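In Defense of the Clear Bag
Dec 13, 2000

I have been putting things in clear plastic bags for most of my adult life and I'd like to say a few words on behalf of the practice.
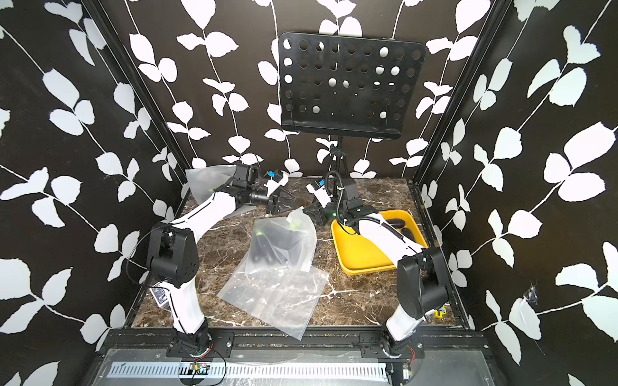 Hanyu Wei wrote to me after my March column on drawers and said that a clear bag is only a way of looking at your mess through a window, and that if I owned fewer things I wouldn't need to see them all the time, and had I considered a nice lidded box? I had. I have considered the lidded box at great length, and I own several, and I could not tell you what's in a single one of them without getting up from this chair.

So that's my quarrel with boxes right there. A box looks wonderful on a shelf. You stand back, you admire it, you feel like the sort of person who irons pillowcases. And then in February you need the little key that bleeds the radiator and you are on your knees on the hall rug with seven lids off, and every box has something in it you forgot you had, and you stop to read an old letter, and the radiator goes on knocking. A clear bag spares me all that. Even when it's crumpled and the plastic has gone a bit milky I can tell there's a dark lump in it and that the dark lump is the thing I'm after (or that it isn't, which saves me nearly as much time).

I'm aware that people find them ugly. My sister won't have them in her house. She thinks they belong in the hardware store, or under the sink, and she once moved a whole bag of my picture hooks into a flowered tin while I was out getting milk, and I didn't find those hooks again until I moved apartments. The flowered tin was very pretty. I'll give her that much. I grew up with flowered tins and leafy wallpaper and I've got nothing against either one, in fact I think a room with a big climbing vine pattern all over the walls can stand a lot of plain, practical, see-through clutter on the table. Your eye goes to the leaves. It's in the white rooms, the ones with a single pear in a bowl, that a plastic bag looks like something the wind brought in.

Anyway, looks. I think we've all gotten a little too worried about how our storage looks. Storage is where things wait. When I wait for a bus I don't dress for it.

Let me tell you how I came to this, and you can skip ahead if you've heard it. My father kept the repair shop on Lindsay Street in Basholm, clocks mostly, and some music boxes and now and then an accordion. Everything he took apart went into a clear bag, with a slip of paper, and the bag went in a tray, and the tray went on the bench until he was done. One job, one tray. He used to get his bags from Vodum, the supply place out past the rail yard, which sold them in packs with the Fuvis name on the wrapper, and he was so fussy about the Fuvis ones that he'd go without for a week if they were out. I thought this was crazy as a kid. They're bags! But the cheaper ones stuck to themselves and you had to blow into them to get them open, and he said he hadn't gone into business to blow into bags.

He had one clock from 1848 that came back to him again and again, a big sulky thing belonging to the church, and the last time he had it apart I remember the whole of it lying there on the bench in its bags like groceries. You could see every wheel. People came in to pick up a watch and ended up leaning over the counter, looking. I don't believe anybody would have leaned over the counter to look at a row of shoeboxes.

Now, the tray matters too, and I'd be cheating if I gave the bag all the credit. A bag on its own slides around. It slumps, it gets under a newspaper, it goes out with the newspaper. Put it next to a tray, a good loud one (I'm very fond of a bright yellow), and the table sorts itself into two places, the place for things that are in a bag and the place for things that aren't yet. On a dark table this works even better. I have a dark tabletop myself, busy with streaks, and I've lost more black screws on it than I care to remember, and the yellow tray put a stop to that. Anything dark you drop in it, there it is. My neighbor has the same arrangement in gray and I've told her what I think of gray. She likes it. She loses things.

If you want to try this at home I do have opinions on how, naturally.

Buy bags that are bigger than you think you need. The thing should fall in. If you're working a corner of it past the opening with your thumb, you've bought the wrong bag, and you'll tear it, and then you'll be angry at the bag. I kept a whole pack of tiny ones for years out of thrift and they held nothing but other tiny bags.

Open them before you pick up the object. I can't believe I'm writing this down, but I watched my brother-in-law pack up his camera bits last spring with a lens in one hand and the other hand and his teeth working on the bag, and I had to leave the room. A clear bag at rest is flat, it's stuck to itself, it has no interest in helping you. It wants two hands, or one hand and something to hang the edge on. My father hung his from a nail. A music stand does nicely, the kind with the lip along the bottom and all the little holes punched through it, you can clip a bag to that and have it dangle open at a sensible height, and when you're done you still have a music stand. I've also used the back of a kitchen chair and, one Thanksgiving, a child.

Don't squeeze all the air out. I know it's satisfying. But a bag with no air in it clings to what's inside and gets all creased, and a creased bag is harder to see through, and seeing through it was the whole idea.

And write the slip anyway! I know, I know, you can see what's in it. You can see that it's a black knob. In two years you will not know what the black knob was the knob of.

Where I part company with the real enthusiasts is on flat things. There's a fellow I correspond with who puts every piece of paper he owns under clear plastic, sheets of it, warranties and recipes and his kids' drawings, and he lays a plastic sheet over the table before he starts, too, to keep the table nice. I tried the sheet on the table. It slid, it puckered, my coffee cup stuck to it, and I sat there admiring my own tabletop through a layer of plastic like I was visiting it. My grandmother had a couch like that. Nope. If you paid for the table, touch the table. Paper can go in a folder, where it has been happy for centuries.

Which brings me to the waste question, and Hanyu Wei raised that one too, in the second page of the letter, a bit more gently. It's a fair point and I've squirmed over it. We do throw away far too much plastic in this country and a column in favor of bags is maybe not what the world was crying out for. All I can say is that I don't throw mine away. I wash them, I hang them over the faucet (my husband hates this, they look like jellyfish), and they go back in the drawer. I did a count over the summer, since the letter had gotten under my skin, and found 284 bags in use in the house and 845 in the basement left over from the shop, still in their wrappers. So I have all the bags I'll ever need and I haven't bought one in ages. Would I tell a young person just starting out to go and buy a thousand plastic bags? No. I'd say buy one pack and look after it like you'd look after your socks.

And I did try it the other way. In fairness to Hanyu I took one cupboard, the one with the sewing things and the batteries and the bicycle lamp, and put it all in matching boxes with lids and lived with it through the fall. It looked terrific. Guests remarked on it. I bought batteries three times. By Halloween I had started taping a sample of the contents to the front of each box, a button on this one, a spool on that one, and then it dawned on me that what I was trying to build, with tape and a lot of effort, was a see-through box.

They sell those too, I'm told, with a hinge, and they crack if you look at them wrong. I'll stay with the bags. The boxes are on my porch, if Hanyu Wei or anybody else would like to come by for them, they're clean and they stack, and one of them still has the bicycle lamp in it, I think, or possibly the good scissors.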